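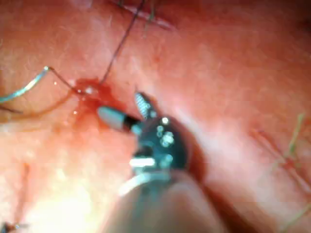
Gruleck needle driver, 85 mm jaw set, by Lurnia

I run the bench that keeps these going, so let me tell you how I look after mine! The serrated jaw is the one to watch. Thread fuzz packs into those fine teeth, and then the needle starts to roll on you (drives me nuts). I brush along the ridges with a soft nylon brush, rinse, then open and close the jaws 13 times by hand before they go back on the arm.

Check the wrist joint for play every 500 cycles and swap the cable kit at 3000. Kátia Fagundes swaps hers sooner, and I can't really argue with her. Re-home the wrist after any swap, please!

Spare jaws and cable kits ship from Girkus.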